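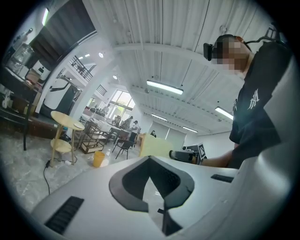
Lip flap, line length and the dub script
Speaker notes, second session, morning track
Waltraud Schwerdtfeger

Slide 1. Title

Wait for the doors. Handout is at the back, two sides, glossary on the reverse. Slides go up on the conference page in April.

Say at the start: this talk is on adapting dialogue for dubbed animated series. It doesn't cover subtitles except on slide 9, and it doesn't cover casting.

Slide 2. What the adapter receives

The package from the licensor, in the usual order of arrival:
- Episode video with timecode burned in, often before final retakes
- Post-recording script in the original language
- Music and effects track
- Name list with approved romanisations
- Translation, either supplied or commissioned

The name list is the item most often late. On Sastotico the list for the second season reached us after four episodes had been recorded, and two place names had to be picked up again in the booth. Pick-ups for single words are slow to do well. The actor has to match the pitch and energy of a line recorded weeks earlier, and the mixer has to match the room.

Practical point: don't start adaptation without the name list. If the schedule forces it, mark every proper noun in the script with a tag so that it can be searched for later.

Slide 3. The running example

Sastotico. Weekly fantasy series, episodes of a standard broadcast length, large cast. Three characters come up in the clips:
- Osik, the ferryman. Speaks little, long pauses, mouth often hidden by a scarf.
- Rieger, the magistrate. Long legal speeches, nearly always in close-up.
- Flindel, the messenger. Fast, interrupts everyone, rarely drawn standing still.

I use these three because they load the adapter differently. Osik has a timing problem and no lip problem. Rieger has both. Flindel has a breath problem.

Slide 4. Flap in drawn animation

Most television animation uses three mouth positions: closed, half open, open. The cycle is not tied to particular sounds. This makes the adapter's job easier than in live action in one respect, as there are few visible consonants to hit.

It's harder in another. Where a live actor's mouth trails off at the end of a sentence, a drawn mouth stops dead. If the English line carries on past the last open drawing, even by a few frames, viewers notice it. If the line finishes early they notice less, up to a point.

Rule used in our scripts:
- Start of line: on the first open mouth, or up to two frames after
- End of line: on the last open mouth, or up to four frames before
- Internal pauses: match any closed mouth held for longer than six frames

Shorter closures can be ignored. They read as consonants.

Play clip A. Osik at the landing stage. Let it run to the end of the shot and don't talk over it.

Slide 5. Counting the lines

For the sync study we took one episode of Sastotico and logged every line of spoken dialogue. The total was 648 lines. Reactions, efforts and crowd noise were left out, as these are recorded to picture without an adapted text.

Each line was placed in one of three classes:
- Mouth visible throughout
- Mouth visible for part of the line
- Mouth not visible (back of head, off screen, masked, narration)

The class decides how much freedom the adapter has. In the third class the only limits are the length of the shot and the next speaker's entry. Meaning that won't fit in a close-up can often be moved to a nearby line in the third class, provided the same character is speaking and the other character's reply still makes sense.

Expect a question on who did the logging. Two adapters worked separately and then compared their sheets. Most of the disagreement was over the second class, mainly shots in three-quarter profile.

Slide 6. Syllables and why they mislead

Newer adapters count syllables in the source and try to match the number. This works poorly from Japanese into English. An English syllable can carry a heavy consonant cluster and take twice as long to say as a light one. "Strengths" is one syllable. So is "a".

Better measure: read the line aloud at the character's speed against the picture. Then have another person read it. The adapter knows the line too well and will always rush it into the gap.

Give the example from the handout. Rieger's ruling in the flood court:

First draft: "The court finds that the eastern sluices were opened without lawful instruction."
Second draft: "The court finds the eastern sluices were opened unlawfully."
Recorded: "The eastern sluices were opened without authority."

The first is accurate and too long. The second fits on paper but "unlawfully" ends on a weak syllable while the drawn mouth is wide open. The third loses "the court finds", which can go as he's sitting on the bench and everyone present knows what he is doing.

Pause. This is usually where people write things down.

Slide 7. Breath

Flindel. Play clip B, then play it again with sound off.

The source actor takes the whole run in two breaths. The English run was first written as one sentence with four clauses. In the booth the actor reached the third clause with no air, and the last words dropped in level. Several takes were lost before the text was changed.

Change made: a full stop after the second clause, placed on a shot where Flindel turns away. The breath is audible and was kept.

Points to make:
- Mark the breaths of the source actor in the adaptation, with a slash
- Put a breath where the head turns or the shot changes
- Don't write a sibilant as the first sound after a short breath

The third is a preference of our mixer. Others may disagree.

Slide 8. Terms, titles and spell names

A recurring phrase has to fit its worst shot. If an oath or an attack name is shouted in thirty episodes, one of them will be in extreme close-up with slow flap. Look ahead in the source before fixing the term. If later episodes haven't been delivered, choose something with an open vowel on the last syllable, which can be stretched or cut short.

Titles of address: settle these before the first session. Sastotico has four levels of courtesy between ferrymen and magistrates. English has no equal set. We kept two, "Magistrate" and "sir", and moved the rest into sentence shape. Osik is polite to Rieger by using full sentences. He drops them when he stops being polite in the second half of the season. This was written down in the style sheet so that the adapter of the later episodes would not tidy it up.

Slide 9. Subtitles against dub script

Keep this short. The two texts have different limits and should not be merged. A subtitle is bound by reading speed and by the width of the line. A dub line is bound by mouth and breath. When the dub script is reused as captions for the English track, it must be checked against the recorded audio, as booth changes are seldom copied back into the file.

A conformed script should be delivered with the final mix. Ask for it in the contract.

Slide 10. Session planning

Figures for planning, from our own bookings:
- Lead roles: 30 lines an hour once the actor knows the character
- Supporting roles: slower at first, as they are called less often
- First session for any role: allow extra time for the voice to be set

Don't put a shouting scene at the start of the day. Efforts and screams go last, after the ordinary dialogue is approved. If a role has a whole battle episode, split it over two calls.

For Sastotico the recording order was by character and not by episode. Rieger's actor recorded 11 episodes before hearing any of the other voices except as scratch audio. The drawback showed in the quarrel scenes. Two people recorded apart tend to settle at the same level, and a quarrel needs one to be louder. The director played the opposing line into the headphones before each take, where one was available. Where it wasn't, she read it herself.

Slide 11. Review

The check is done on a full watch-through, without stopping, on an ordinary television with ordinary speakers. Faults found on studio monitors by looping one line are often inaudible at home. The reverse also happens. A run of lines, each correct when looped, can sound flat in sequence because every one of them fills its gap completely. Leave some air.

Faults are logged with timecode, character, and one of these codes:
- S for sync
- P for performance
- T for text
- M for mix

If a fault could be S or T, it's T. Rewriting a line is cheaper than nudging a bad one into place.

Slide 12. Clip C and close

Clip C is the flood court scene, complete. Source audio first, then English. Before it plays, ask the room to watch Osik in the background of the second shot. He has a line there with no mouth movement, and it carries the half-sentence that was cut from Rieger's ruling.

If the clip won't play, skip it and go to questions. The text of the scene is on the handout.

Likely questions:

Can flap be redrawn? Sometimes, if the licensor agrees and supplies the layers. It was not done on this series.

Is automatic time-stretching used? Yes, in small amounts, by the dialogue editor after the session. The adapter shouldn't write for it.

Should the adapter attend the recording? Yes. If that isn't possible, be reachable by telephone during the session.

How are songs handled? Separate talk. The opening song was left in the original.

Hand the clicker back to the desk. The next speaker needs the adapter cable from the lectern drawer.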